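We use cookies to keep this site working and to count visits. Accept / Settings

Lubis Workshop Notebook > Bench notes > Boxes, packaging, small storage

March 2018

Big day for the small-box shelf! I have wanted to sort out our product boxes ever since we moved into the back half of the Plelell building, and today I finally cleared the white table and got going. Writing it all up while it's fresh, partly for me and partly for Tirta, who will want to know where her stuff went.

The problem, for anyone who hasn't had to dig through it: we keep every retail box that a part ever came in. Sensors, power bricks, dev boards, hard drives, the lot. They went into the gray crate, then the second gray crate, then on top of both crates. When something has to go back under warranty we spend an hour looking for a box that is probably at the bottom, crushed, with somebody's cable ties inside.

Small black boxes are the worst of the bunch because they all look the same in a crate. So I started with those, and I have to say I'm delighted with how well the printing works for sorting once you get them out in decent light. Big letters on the long face, sticker on the end. If the long face points out, you can read a shelf from across the room. If the end points out you get part numbers and barcodes, which is great for stock checks and hopeless for finding anything.

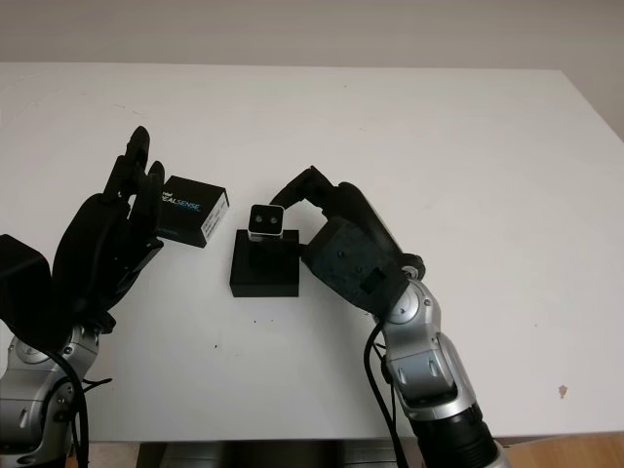 Tirta's view is that ends out is still better, and she wrote a good long note about it under my first draft: you fit far more on a shelf that way, the label is what the warranty people ask for anyway, and a person who can't tell a camera box from a drive box should slow down a bit. She'd also like the RealSense boxes kept well away from the power supplies, as the heavy ones slide and dent everything next to them.

Fair points, all of them, and the dent one I've taken straight away. We're splitting the shelf. Light boxes on top, long face out. Heavy stuff on the bottom, any way it fits. If the top shelf runs out of room I'll turn them end-out and buy Tirta a coffee.

What I did, in order:

Tipped both crates out on the floor and pulled anything with a readable brand name. Flattened the plain brown cartons. Wiped down the shelf (needed it twice). Cut dividers from the leftover foam board, 60 mm high so they hold a box upright but don't hide the print. First lot came out crooked because I trusted the edge of the board to be square. It isn't. Use the steel rule.

Then the inserts. So many loose foam inserts! Some of them I could match by pushing them into boxes until one went in with that nice snug feel, and I could have happily done that all afternoon. The leftovers are in a bag marked INSERTS, UNKNOWN. Please try the bag before you cut new foam.

Labels: I tried the cheap paper ones first and they curl on anything with a coated finish. The Tramard removable ones stick well and peel off clean, even after I left one pressed under a toolbox over lunch. There's a roll of 1000 in the top drawer, so no need to be stingy. Put the label on the back, never over the printing. Write the month the part arrived and the shelf letter. That's all it needs.

Arif asked if we could throw out boxes once the warranty is up. I'd love to, but the sensor boxes are so good for carrying things between rooms that I'd keep a few of those whatever happens. Proper fitted inside, lid that stays down, fits in a jacket pocket if you have big pockets. The rest can go. I've put a reminder in for May to go through the old ones with him.

Still open:

- Bottom shelf bracket on the left sags. Needs a longer screw, the ones in the tin are too short.
- The white table has a brownish stain toward the right that didn't come off with soap. Going to try the orange cleaner on it.
- Hidayah has a stack of boxes from the Presgate job under her desk and says I can have them if I carry them myself. Yes please.
- Need a better place for manuals. Right now they're in a shoebox and it's full.

Shelf letters are A to D from the door. A is done and looks fantastic. B is half done. C and D are still just a pile, so go carefully if you're reaching over there.

Filed under: storage, boxes, labels, foam board

Contact the workshop | © Lubis Workshop | Back to top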